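## 4. So, can it do the chores yet?

I promised in Section 1 that I would answer this without hiding behind a success rate, and I'm going to try, though there are success rates as well. The short version is that the machine does some of the work I'd happily give it, makes a mess of some work a child could do, and spends a surprising amount of time hovering over things. The longer version depends on what you count as a chore and who has to tidy up afterwards.

### 4.1 What went on the list

The Nollesano list has 11 chores on it. I froze it on 31/03/2021 and haven't touched it since, which has been painful, as I'd now word at least two of the entries differently. Roughly half come from the home (wiping a worktop, pairing socks, putting cutlery into a drawer, folding a tea towel, emptying a small bin) and the rest come from the shop floor at Trinevska, where people sort returned fittings, load trays, square up stacks of paper forms, bag small parts, put lids on tubs and coil short cables. I wanted both sorts in the same study. Papers on household robots tend to treat the factory as a solved place where everything arrives in the right position, and anybody who has stood at the returns bench at Trinevska for an afternoon knows better. Stuff arrives in carrier bags. Some of it arrives wet.

Each chore had a written end state and a limit of 10 minutes. The end state was written for a person to judge by looking, so 'the towel is folded in half and in half again, and the edges are near enough that you'd put it in a cupboard'. I did try writing stricter ones with millimetres in them. They led to long arguments over towels that everyone in the room would have put in a cupboard.

The arm is a bench-mounted Astari with the two-finger hand described in Section 3. It had 75 attempts at every chore, with the objects put out by hand before each one. I set them out fairly carelessly on purpose, because that's how objects are in a kitchen, and I kept a rough sketch of each layout so that a failed attempt could be set up again later if we wanted a second look.

### 4.2 What it managed

I call a chore 'done' if I would leave the machine to get on with it while I was in the next room. That's a judgement, and I've put the raw attempt logs in the appendix for readers who would rather make their own. By that measure 5 of the chores are done: loading trays, wiping the worktop, sorting fittings, emptying the bin and squaring up forms.

Tray loading was the one I expected to go well, and it did. The objects are stiff, the tray doesn't move much, and a part that lands slightly crooked is still in the tray. When the hand missed, it generally missed by coming down on the lip, felt the push, lifted and had another go. I was pleased with that second go – it wasn't scripted, and it came from demonstrations where people had bumped the lip themselves and carried on.

Wiping was a happier surprise. The wiping motion is forgiving in a way that picking things up is not, and if you miss a patch on one pass there's a fair chance you catch it on the next. What the arm can't do is notice that a mark isn't shifting. It wiped over a dried coffee ring with just the same gentle pressure from start to finish and then stopped, apparently satisfied. A person would have leant on it. I passed those attempts when the loose crumbs were gone, as the end state said, but I wouldn't want anyone reading 'wiping: done' and cancelling their cleaner.

Squaring up forms nearly didn't make it. Paper slides, and a stack has a habit of turning into a fan when it's pushed from one side. The arm learnt to pat the stack alternately from the side and the end, which looks fussy and takes ages but works.

### 4.3 What it didn't manage

Socks were dreadful. I'd like to say something more technical but that is the finding. The hand can pick up a sock, and it can pick up the other sock, and from there matters go downhill, partly because one arm is being asked to do a job that everybody I know does with two hands. The same goes for bagging small parts. Holding a bag open is a job in itself, and we ended up giving the arm a wire stand to hold the bag, which I've marked clearly in the results because it changes the chore.

Lids were a different sort of failure. The arm gets the lid on top of the tub nearly every time, and then presses in the middle. A person works round the rim with a thumb and listens for the click. Our hand has no thumb worth the name and the policy has no ears. I tried a version with a pressing motion added at the end as a fixed routine, and it did help on the round tubs, but it cracked a square one, so I took it out again.

Cable coiling I would leave alone for some years. Towels and cutlery sit in the middle: good enough to show a visitor, too patchy to rely on. The cutlery chore in particular is spoilt by teaspoons, which nest, and when they nest the arm picks up a pair and counts it as one.

### 4.4 Time, and who does the tidying

The measure I'd most like other people to copy from this paper is tidying time. For each attempt I noted how long a person needed afterwards to put things right, whether the attempt had passed or failed. A failed tray attempt usually costs next to nothing, as you pick up the stray part and drop it in. A failed bagging attempt can cost longer than doing the whole chore by hand, because the parts have gone under the bench.

When you add tidying time in, the order of the chores changes. Towels go up (a badly folded towel is no worse than an unfolded one) and fittings go down, because a fitting in the wrong bin has to be found first. Trinevska cared about this far more than they cared about the pass rate. Their returns bench can put up with a slow machine. It can't put up with a machine that quietly puts brass in with steel.

I asked for a comparison with the commercial sorter that Nakajima kindly lent us in May, but it needs its parts on a belt, so we would have been comparing a chore with a different chore. I've left it out of the tables.

### 4.5 Where the demonstrations come from, and what they leave out

None of the above means much without knowing what the policy was shown. The demonstrations are done by people with a gripper in the hand, no arm involved, and the idea is that what the person's gripper does, the robot's gripper can later do too. Figure 4 gives an impression of that work.

**Figure 4.** Demonstration work with the hand-held grippers.
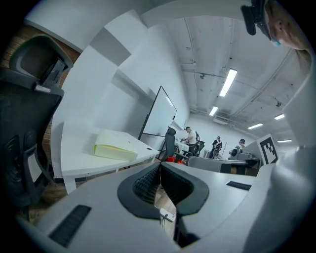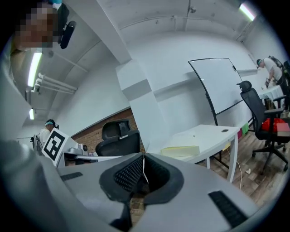
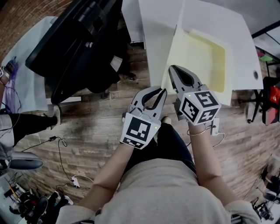
My worry about this way of teaching is that people are far too good at it. Give someone a clumsy two-fingered tool and within a short while they've found ways round everything it's bad at, using their shoulders, their knees, a slight lean to see past their own wrist. The arm has none of these. Look at the last view in Figure 4, where the person is sitting with a gripper in each hand and the right one is just in front of the lip of the yellow tray. Sitting like that, you can shift your whole body to suit the tray, and you do it without thinking. The Astari is bolted down. If the tray is a little too far round to the side, the arm has to reach it with a wrist angle that was never demonstrated, because no person would choose it. A good share of the tray attempts that did fail, failed there.

The second gripper raises a related point. I trained on right-hand recordings only, having only the one arm to run them on, and I think that hurt more than I allowed for. When a person works with both hands the left one is often doing something dull and important, like stopping the tray from creeping, and the right-hand recording then shows a tray that mysteriously stays put. Our arm pushed the tray along the bench on several attempts before I screwed down a batten behind it. With hindsight I should have asked for some one-handed sessions, and that is the first thing I'd change.

There's also the matter of rooms. A desk in a lab is a fairly kind surface, the lighting is even, and there's space to swing an elbow. The Trinevska bench has a shelf over it and a lamp on a stalk that people are forever moving. I ran the fittings chore in both places, and the arm was noticeably slower at Trinevska and gave up more often with the lamp pulled low. I haven't got enough attempts with the lamp in a known position to say how much of that is shadow and how much is the arm being wary of the shelf, so I've reported the two sites separately in the fittings table and kept the combined figure out of the abstract. The layout sketches for both sites are in the appendix, including the ones where I forgot to draw the lamp.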